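Treton settles on one tabletop storage layout for Lostel

12/4/25

Treton has fixed the layout for the small storage tables at its Lostel site. Each table will carry a black wire-mesh shelf unit towards the back and a yellow plastic basket in front of it, with a white surface underneath. The layout replaces the mix of trays, bowls and card boxes that had built up on the tables since January.

The change covers the tables in the two rooms used for sorting and putting away. It does not cover the stores on the lower floor, which keep their existing racking.

The shelf unit is an open-fronted box. The back and sides are a thin black wire grid with square openings, held by a black metal frame, and the floor is a light wooden panel. Treton compared it with a closed box of similar size and chose the open grid on two grounds: items can be found from the side as well as the front, and dust does not collect in the corners in the same way. The wooden floor was kept because small items tend to tip or catch on bare wire.

The unit stands near the wall with its open side facing the person at the table. Its position is set by eye, a little to the right of the centre line. Staff at the site asked whether it should be screwed down. The answer for now is no. A fixed unit would have to be cleaned in place, and the tables are moved between the rooms often enough that the screws would be in and out all the time. Pads under the base are being tried on one table.

The basket is square with rounded corners. Its walls are pierced with small rectangular slots, the bottom is solid, and there are looped handles on opposite rims. In use it stands in front of the shelf unit with one handle towards the wall and the other towards the user, so that it can be turned, lifted or slid forward without reaching over the sides. A basket with a slotted bottom was also looked at. It drained better when washed, but crumbs and bits of stalk fell through on to the table.

Bright yellow was picked for the basket after a short trial with white and grey ones. White was hard to pick out against the tabletop, and grey was too easily mistaken for the older trays, some of which are still in circulation. One drawback was recorded: a yellow item in or near a yellow basket stands out less than a red one. Bananas are the usual case. The note in the site record says that this is acceptable, as bananas are normally kept outside the basket in any event, where they are not pressed by harder fruit.

Fruit was used throughout the trial as the standard load. It comes in shapes that behave differently when put down – a round piece rolls until it meets a wall, while a banana stays more or less where it is left – and that gives a fair test of how a container works. The rule now in force is short. Round fruit goes in the basket. Bananas lie flat on the table to the right of it. The shelf unit is left clear at the start of each session, and anything placed on it during the session is taken off before the table is handed over.

The tables keep their white matt tops. Bitar, which looks after the furniture at the site, had offered to resurface them, but the work was put back as the tops are sound. Most of the wear is light: scuffs, dark smudges and the pale strips left where tape has been taken up. Tape was formerly used to mark where the containers should stand, and it is the main thing the new layout does away with. The strips will be treated with a mild cleaner where they are rough to the touch and otherwise left alone. Staff have been asked not to scrape them, since a blade does more harm to a matt surface than the residue does.

Working height is unchanged at 900 mm. The shelf unit raises the reach for the upper part of the table, and three people reported that the back was harder to get at than before. Bitar checked the distance and found it within the limits used elsewhere on the site. It has nevertheless been agreed that the unit may be brought forward by a hand's width where a user prefers it, provided the basket still fits in front with both handles free.

Cleaning follows the previous pattern. The table is wiped with a damp cloth at the end of the session. The basket is rinsed and left upside down to dry. The wire grid is brushed, and the wooden panel is wiped but not soaked – standing water would lift the grain in time. A spare basket is held for each room.

The record sheet has been revised to match. Under the heading Data, it now asks for the table, the items in the basket, the items beside it and any damage to the mesh. The old sheet asked for the number of the tape mark as well, and that column has been dropped. Sheets already part filled can be finished in the old form.

Bowls and card boxes taken off the tables are being kept on the lower floor until the stock has been sorted. Anyone at Lostel who still needs one for a particular job should ask before it goes. A request to add a second shelf unit to the longer tables is being considered separately and does not affect the standard layout, with the basket in front and the unit clear behind it.

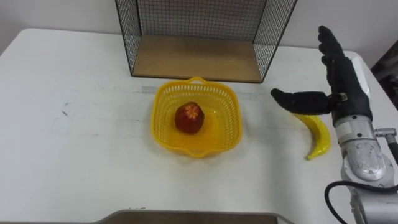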